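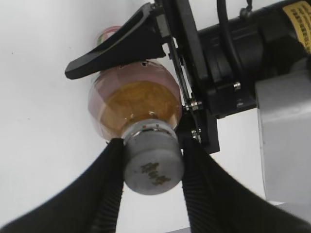
Cells > Trirnine > Gripper upkeep

Dec 9, 2021
Jacinto Villalobos

1/ Finger pads on the Trirnine cell today. Cycle counter says 2712. I clean the ridges every 353.

2/ Dry brush first, along the ridges. Then a damp cloth. No solvent on the black parts.

3/ Check the bolts on the linkage and bracket by hand. One was a quarter turn out.

4/ Close on a capped bottle and leave it 15 minutes. If it slips, the pads get swapped.

Comments

Pradero: Same brush for the cable side?
Jacinto Villalobos: No, cloth only there.
Barrera: Ours went at 1459, so well done.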